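3.2 Collecting the demonstrations

I'll admit we went into this part of the project thinking it would be the easy bit. We had the arm, we had a stack of retired office desktops, and we had a policy architecture we were pretty happy with, so how hard could it be to record someone pulling the machines apart? Pretty hard, as we found out over the first few weeks of May. The operators drove the arm with the Voltia hand controller, and our early recordings were full of dithering: long hovers, little wrist corrections, a second go at the same clip. A learner trained on that will happily learn to dither too.

So we binned the first batch and wrote ourselves a stricter protocol. Every episode now starts with the tower on its side, side panel off, and the gripper parked somewhere over the motherboard. The operator picks one sub-task from a printed list and does only that, then presses the foot pedal to close the episode. We kept the failures (properly labelled, I should add!) but dropped anything longer than 45 seconds, which nearly always meant someone had lost track of where the fingertips were. 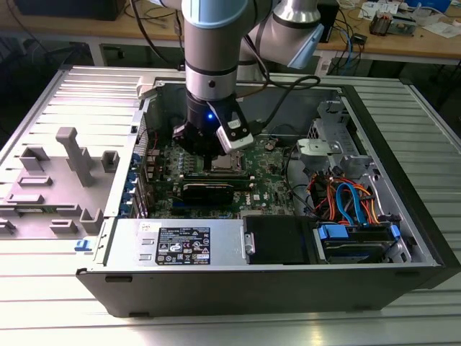

Cables gave us more grief than everything else put together. They're floppy, they overlap, and they never sit the same way twice once a case has been opened and closed again. Our first instinct was to tidy them before each episode, and that gave lovely clean data and a policy that fell over the moment it met a messy case. After that we asked operators to leave the bundles however they found them — and, every so often, to give them a deliberate shove.

In total we recorded 520 episodes across 36 towers, using the Bestach logging software to line up joint positions, gripper state and video on one clock. A further 58 episodes were set aside before training and never touched again until the evaluation in Section 5. The held-out towers had colour schemes and latch layouts that don't appear in the training set, so I'm fairly comfortable calling them unseen.

One thing I'd do differently is the labelling. We marked grasp and release points by hand afterwards, with two of us going over each clip separately, and our favourite disagreements were about when a release tab counts as "pressed". Next time I'd have the operator mark it live, even if the timing came out a bit rough.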